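Open Day at Lotham: Gallery

Posted 2024-02-03 in Visits and Events
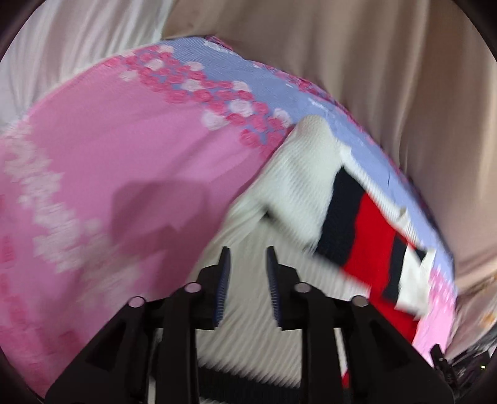
Hand-held gripper at the laundry table, with a white ribbed knit between the blue pads and a red, navy and white striped knit beside it.

The Lotham workshop opened its doors to the public on Saturday from ten until four. The building dates from 1914 and was a hosiery works for most of its life, so a day spent on the handling of cloth suited it well. Trivo, which rents the ground floor, ran the demonstrations. Abbasi supplied the benches and the lighting, and the Pradik reading room upstairs was kept open for anyone who wanted to sit down.

Admission was free. Visitors could walk through in any order, but most followed the yellow tape on the floor, and the notes on this page follow it too.

The laundry table

The first stop was the table with the mixed pile. Fabrics are hard for machines. A box has the same shape every time it is picked up, and a sweater does not. A robot that learns to sort clothes needs to be shown a great many grasps, and the hand-held gripper is how Trivo collects them. A person holds the tool, closes the two fingers on a piece of cloth, lifts it and puts it down somewhere else. The camera on the tool records from the same position a robot's wrist camera would have.

The pile was made difficult on purpose. Thin printed cloth goes in with heavier knits, and pieces are left lying over and under each other. Staff asked visitors to take one item at a time and to start from whatever edge they could get at. Children tended to go straight for the middle.

The grooved pads on the fingers came up in a lot of questions. Smooth pads slide on thin cotton. The ridges give a better hold and do not need as much squeeze, which matters with knits that pull out of shape. The pads wear down and are swapped when the grooves get shallow.

Each try at the table is called an episode. The counter on the wall stood at 1816 when the doors opened. At closing it read 2686, and that includes the failed ones. Failed grasps are kept and marked as failed.

The folding bench

The second stop was a fixed arm folding hand towels. It took each towel from a stack, laid it flat, folded it in half and then in half again. Towels were used all day because the arm has not been trained on anything else yet. Staff said shirts are planned for September. A person stood by with a stop button, and the bench was behind a waist-high rail.

Several visitors who had worked in hotel laundries stayed a long time here and pointed out that they would fold in thirds. The arm can be set to do that, and after lunch it was.

The parts counter

Older grippers were laid out on the counter by the stairs with tags showing the year each was in use. Visitors were welcome to pick them up. The early ones are heavy and tire the wrist after a few minutes. The later ones are lighter and have a wider opening between the fingers. A tray of spare pads in different groove patterns was set out next to a square of denim, a square of fleece and a square of lining fabric for trying them on.

The screens

Recordings from the laundry table were played back on two screens in the back hall. The wide lens shows a lot of the table at once and bends straight lines near the edges, and fast hand movements come out blurred. Staff explained that some blur is fine for training and that slow, even movements give better recordings. People who came back for a second turn at the table after watching the screens were noticeably slower.

Talks

There were 7 short talks in the reading room, each lasting fifteen minutes. The one on sorting by fabric type was full and was repeated at three. The one on safety rails and stop buttons was moved to the ground floor so that the speaker could use the folding bench. Printed notes from the talks are at the front desk and can be picked up during normal hours.

Practical notes for next time

The entrance on the yard side is the step-free one. The sign for it was too small and will be replaced. Coat hooks ran out by eleven. The café next door was open and took the overflow at lunch, but it closes at two on weekends.

Lost property from the day: one gray glove, a child's scarf, a pair of reading glasses in a brown case. Ask at the front desk.

The clothes and bedding on the laundry table were donated, and more are welcome. Clean items only, please, with nothing sharp attached. Knitwear with stripes or a strong pattern is especially useful, and so are odd pillowcases. Leave bags inside the yard door on weekdays between nine and five.

The next open day is planned for September. Schools that want to bring a group before then can write to the workshop and ask for a weekday morning.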